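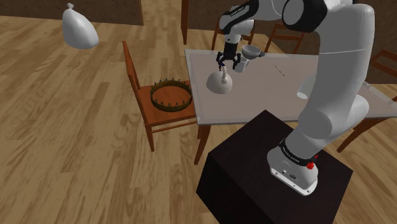

April, after lunch. Started the controller comparison in the sim today, Pistard first and then Ersoy, same arm, same two-finger gripper, same grasp poses, so whatever differs should come from the control side. I went with the cluttered dining table because the tidy one was letting both of them off easy. The fingers have to come down right over that slim upright piece on the domed thing, and the white mug sits so close on the right that any sloppiness in the wrist shows up fast (good!).

Pistard gets there quicker but shivers a bit on the last stretch. I dropped the position gain to 290 and it calmed down, though now it feels lazy on the way back up. Ersoy is smoother all the way and I like it more than I expected to, except it threw a joint limit warning on 3 of 14 runs, always the wrist. Might be my start pose. Didn't chase it.

Also tried widening the finger opening before descent. Helps Pistard, does nothing for Ersoy, no idea why yet.

To do: rerun both with the Butham wrist camera turned on, log contact forces at 4 ms, and ask whoever last touched the Rundari config why the friction on the mug is set to zero. I put it back to the default for now, so pull before you run anything.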